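Oficina | Entrevistas
Imprimir | Enviar por e-mail

Edit Orbán gastou 700 euros na primeira garra e prefere não falar dela. "Apertava como um porteiro de discoteca", diz. A segunda, feita na oficina partilhada com Erzsébet Somogyi, segura-se na mão e tem dedos macios, um deles roxo e felpudo.
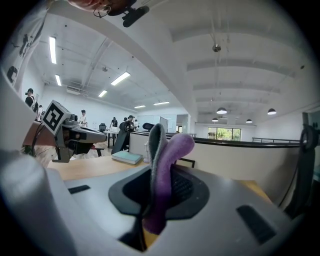

Somogyi defende a escolha do tecido. "A Edit queria borracha. Perdeu." Orbán encolhe os ombros: em julho, admite, volta a pedir borracha.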